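Bottle day, and why I read every label first

I finally cleared out the bottles! If you have been reading this blog for a while you know I let them pile up behind the pantry door until it won't close, and then I spend a whole happy afternoon going through them. I love it. Put on some music, line the bin, open a window, and go.

We moved to Adamberg in August, and recycling works a little differently here than it did in our old place on Ayala Street. Over there everything went into one big cart and you didn't think about it again. In Adamberg plastic goes out in see-through bags, and the pickup crew will leave a bag on the curb if they spot food in it (ask me how I know). So I've had to get better at this, and I've ended up liking it much more than the old way.

The bin matters more than I expected. I used to drop bottles straight into a cardboard box, and the box went soft at the bottom within a week. A round bin with a wide mouth and a thin bag is so much nicer to work with. Fold the bag well over the rim, farther than you think you need to, or the first heavy bottle drags it down inside and you're fishing for the edge with sticky fingers. I buy the Clalier bags, the thin ones on a roll, and one roll lasts us 2 months or so unless we have guests.

Then there are the labels, my favorite part. I shop a lot at Gania, the little grocery near the bus station with the wonderful dry goods aisle, and plenty of what they carry comes from China. I'm a slow reader of Chinese, still very much a beginner after 7 months of evening practice, but labels are great homework! The same words come up again and again. 能量 is energy, 蛋白质 is protein, 脂肪 is fat, and once you know those you can find your way around almost any nutrition table. I write new words on an index card and stick it inside the cupboard. The card is up to 33 words now, and I'm very proud of that card.

My other favorite is hunting for the round emblems and little logos. The organic mark has a green ring, and it took me far too long to notice that the word ORGANIC is right there in it in English. The blue health food mark is easier to spot from across the kitchen. It looks like a hat to me, and now I can't see it any other way.

As for the sorting, I lay the bottles down flat where I can see them all, on their sides, before anything goes into the bin. Standing them up looks tidier, but an empty bottle tips over if you breathe near it, and then it's on the floor and under the stove. Lying down, they mostly stay put. I check for a cap, read whatever there is to read, and squeeze a bit of the air out of the big ones. The small ones I leave alone. They hardly take up any room, and I like how they settle into the gaps.

One thing I do differently from my neighbors: I don't peel the labels. I tried for a while, and the glue got on everything, including the sleeve of my good cardigan. The sheet that came with our Adamberg bags says labels can stay on, so on they stay. Paper sleeves that slide right off are another story, and those go with the paper.

Oh, and I keep some of the tall clear jars! Anything with a good screw cap gets a second life with rice or lentils in it. I soak those in warm water with dish soap, let them dry upside down overnight, and write the contents on a strip of masking tape. The pantry door closes now. I've opened and closed it several times just for the pleasure of it.

Bottles, labels, and the bin:
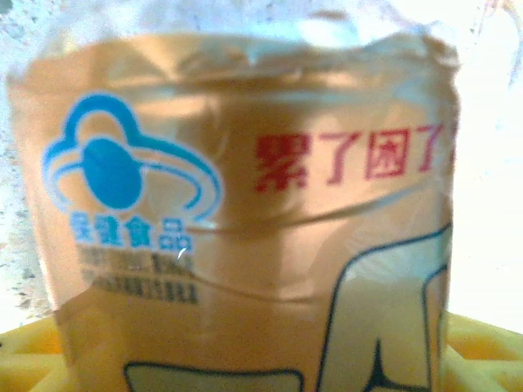 保健食品, health food, in blue under the blue mark.
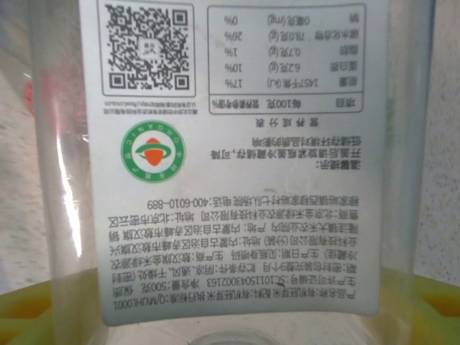 Per 100 grams: 1457 kJ, 6.2 grams of protein, and 78.0 grams of carbohydrate. The reminder says to close the cap tightly after opening and keep it in the refrigerator. 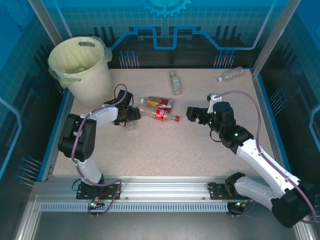
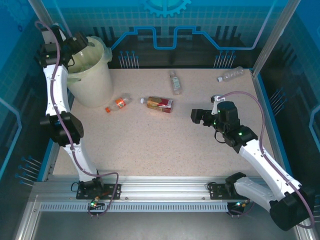
Should the caps go back on the bottles before they go in the bag?

Put them back on if your town accepts them that way, and squeeze the air out first so the bottle stays flat. Loose caps are small enough to get lost in sorting. If your local sheet asks for caps separately, collect them in a jar and hand them in together.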